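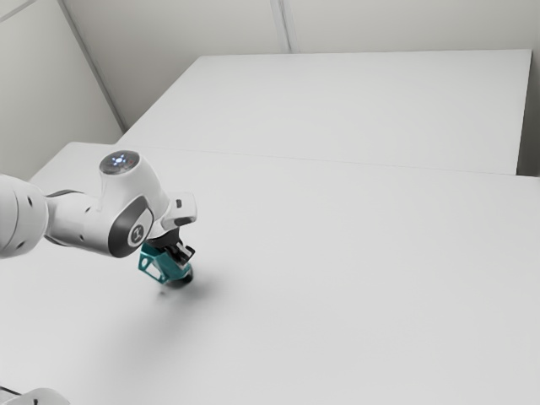
Preguntas frecuentes sobre el renting de furgonetas y pick-ups

Última actualización: Oct 10, 2025

En Esance alquilamos vehículos comerciales a largo plazo a autónomos y pequeñas empresas. Estas son las preguntas que más llegan al buzón, con las respuestas que damos por teléfono, solo que aquí no se corta la llamada al entrar en el garaje.

ANTES DE CONTRATAR

¿Qué incluye la cuota mensual?

El uso del vehículo, el seguro a todo riesgo con franquicia, el mantenimiento programado, la asistencia en carretera, el impuesto de circulación y la gestión de la ITV cuando toque. También los neumáticos que se gastan por rodar. Los que se gastan por subirse a un bordillo con media tonelada de azulejos en la caja van aparte.

¿Y qué no incluye?

El combustible o la electricidad, los peajes, las multas, el lavado y el AdBlue. Tampoco la rotulación, salvo que se pida en el momento del contrato. Nos preguntan mucho por el ambientador. No.

¿Tengo que ser empresa?

No. Trabajamos con autónomos, sociedades, cooperativas y asociaciones. A los autónomos les pedimos la última declaración de la renta, el modelo 036 o 037 y un recibo bancario. Si lleva menos de un año de alta, podemos pedir una fianza o un avalista. No es nada personal, es el departamento de riesgos, que es así con todo el mundo.

¿Cuánto duran los contratos?

De 24 a 60 meses. Por debajo de 24 tenemos el programa flexible, más caro y con menos modelos donde elegir. Sirve para campañas, obras con fecha de final (las que la tienen) y para quien está esperando la entrega de un vehículo nuevo.

¿Cuánto tarda la entrega?

Si el vehículo está en nuestra campa, nueve días laborables desde que el contrato queda firmado y la documentación completa. Si hay que pedirlo a fábrica, el plazo lo pone el fabricante y nosotros se lo transmitimos con toda la fe que podemos reunir. Los pedidos hechos en diciembre no se empiezan a tramitar hasta pasadas las fiestas.

ELEGIR EL VEHÍCULO

¿Furgoneta o pick-up?

Depende de lo que lleve y de por dónde lo lleve. Si carga cajas, herramienta o paquetería y circula por asfalto, furgoneta: tiene más volumen útil, se cierra con llave y no se llena de agua. Si sube a fincas, arrastra remolque o mueve material sucio que no quiere tener a su espalda en un espacio cerrado, pick-up.

Hay un tercer motivo para elegir pick-up, y es que le gusta. Lo respetamos. Pero conviene hacer antes la prueba de aparcarla en su calle un viernes a las ocho de la tarde.

¿La pick-up desgrava como una furgoneta?

Depende de la homologación, del uso real y de cómo lo justifique ante Hacienda. El tratamiento del IVA y de la deducción del gasto no es igual para todos los vehículos ni para todas las actividades, así que consúltelo con su asesor antes de firmar. Nosotros le facilitamos la ficha técnica y las facturas desglosadas. Lo que no podemos facilitarle es una explicación convincente de por qué el vehículo de reparto pasó agosto en la playa.

¿Merece la pena una eléctrica?

Para reparto urbano con base fija y enchufe propio, casi siempre la recomendamos. Para rutas largas con horario apretado, hay que hacer números. Tenga en cuenta que la autonomía homologada se mide en condiciones que no incluyen una furgoneta cargada, en enero, con la calefacción puesta y la ventanilla bajada para fumar.

Si quiere, le prestamos una durante una semana para que la pruebe en su ruta habitual. Hay lista de espera.

¿Puedo instalar estanterías, enganche o portaescaleras?

Sí, con autorización previa por escrito. El mobiliario interior lo montamos con Vekach, nuestro proveedor de equipamiento, y puede ir financiado dentro de la cuota. Si prefiere llevarlo a otro taller, mándenos antes el presupuesto con los puntos de anclaje. Los agujeros que aparecen en la chapa sin que sepamos nada se descubren en la devolución, y es un momento incómodo para ambas partes.

El enganche y cualquier otro elemento que requiera legalización tienen que constar en la ficha técnica antes de circular. De ese trámite nos encargamos nosotros, con un coste de 223 euros más IVA.

¿Puedo rotularlo?

Claro. Vinilo sí, pintura no. Al final del contrato hay que retirarlo, y si el vinilo lleva cuatro años al sol le recomendamos que no lo haga con una espátula de cocina. La retirada profesional se puede contratar con la rotulación.

EL DÍA A DÍA

¿Qué pasa si me paso de kilómetros?

Se factura el exceso al precio que figura en su contrato, página de condiciones particulares, apartado de kilometraje. Hay un margen de cortesía de 200 kilómetros por año de contrato, que no se acumula y que no es negociable aunque se haya perdido usted por culpa del navegador.

Si a mitad de contrato ve que va a pasarse de largo, llámenos y recalculamos la cuota. Sale bastante mejor que esperar al final.

¿Y si me quedo corto?

Abonamos los kilómetros no recorridos hasta el límite que marca el contrato. El precio de abono es inferior al de exceso. Sí, ya nos lo han comentado.

¿Dónde se hacen las revisiones?

En los talleres de la red Saxena o en el servicio oficial de la marca, según el modelo. Se pide cita por la web o por teléfono con el número de contrato a mano. Para las averías urgentes no hace falta cita, hace falta la grúa: el teléfono va en la pegatina del parasol del conductor.

No lleve el vehículo al taller de su cuñado. Seguramente es muy bueno, pero no podemos pagar su factura y el fabricante puede poner pegas con la garantía.

¿Me dan un vehículo de sustitución?

Si lo ha contratado, sí, a partir de 24 horas de inmovilización y sujeto a disponibilidad. Procuramos que sea de la misma categoría. Procurar es el verbo exacto: si su furgoneta es un modelo frigorífico o lleva plataforma elevadora, avísenos en cuanto sepa que va a parar, que de esas hay pocas.

Se ha encendido un testigo en el cuadro. ¿Sigo?

Rojo: pare en un sitio seguro, apague el motor y llame. Ámbar: en general puede continuar con prudencia, pero mire el manual y pida cita ese mismo día. Tapar el testigo con un trozo de cinta aislante no es una opción contemplada en el contrato — lo hemos visto más de una vez y en más de un color de cinta.

¿Quién puede conducirlo?

Usted, sus empleados y cualquier persona autorizada por la empresa, con permiso en vigor y la antigüedad que pida la póliza. Si el conductor habitual tiene menos de 25 años hay que comunicarlo, porque puede cambiar la franquicia.

¿Puedo salir de España?

Portugal, Francia y Andorra están cubiertos sin trámite adicional. Para el resto de países pida la autorización con cinco días de antelación. Marruecos necesita un seguro específico que no siempre conseguimos.

¿Cómo funcionan las multas?

Identificamos al titular del contrato ante la administración correspondiente y la sanción le llega a usted. Cobramos un cargo de gestión por cada una. Algunas flotas nos han pedido tarifa plana y la respuesta, de momento, es no.

¿Llevan localizador los vehículos?

Solo si el cliente lo contrata. Utilizamos el sistema de Lallbridge, que da posición, consumo y avisos de mantenimiento. Si lo activa, tiene la obligación de informar por escrito a sus trabajadores. Le pasamos un modelo de carta, bastante seco, que puede adaptar.

CARGA Y SEGURIDAD

¿Cuánto peso puedo llevar?

Lo dice la ficha técnica. La masa máxima autorizada incluye el vehículo, la carga, el mobiliario, al conductor y al compañero que se apunta siempre. Para hacerse una idea: una furgoneta con una MMA de 3110 kilos no carga 3110 kilos, por mucho que la conversación se repita. A esa cifra hay que restarle lo que pesa el vehículo y todo lo que le haya montado dentro.

¿El seguro cubre la mercancía y la herramienta?

No por defecto. Hay una ampliación de herramienta con límite por siniestro que exige cerradura adicional y denuncia. Dejar el taladro a la vista en el asiento del copiloto queda fuera de cualquier ampliación conocida.

AL FINAL DEL CONTRATO

¿Cómo se devuelve el vehículo?

Le escribimos dos meses antes para fijar fecha y lugar. El día de la entrega, traiga las dos llaves, la documentación, el cable de carga si es eléctrico y la rueda de repuesta si venía con ella. Vacíelo bien. En la campa tenemos una estantería con lo olvidado y hay suficiente material para abrir una ferretería pequeña.

¿Qué se considera desgaste normal?

Arañazos superficiales que se van al pulir, marcas leves de uso en la zona de carga, algún picotazo de gravilla en el capó. No entran los golpes con deformación, las lunas rotas, los asientos quemados ni el olor a pescado. Para el pescado no hay pulido.

Recibirá el informe de peritaje con fotos y tiene quince días naturales para reclamar si no está de acuerdo.

¿Puedo quedármelo?

Al terminar el contrato podemos hacerle una oferta de compra, sin obligación por ninguna de las dos partes. El precio se calcula con el mercado de ese momento, el estado y los kilómetros. El cariño que le haya tomado no suma ni resta.

¿Y si quiero cancelar antes?

Se aplica una penalización sobre las cuotas pendientes, con el porcentaje que figura en las condiciones particulares. Si deja la actividad por jubilación o incapacidad hay un tratamiento distinto; llámenos antes de mandar nada por burofax.

No encuentro mi pregunta

Escríbanos desde el formulario de contacto con el número de contrato o la matrícula. Contestamos de lunes a viernes en horario de oficina. Si la pregunta es si puede dormir dentro de la furgoneta, la respuesta es que el contrato no dice nada al respecto, y preferimos dejarlo como está.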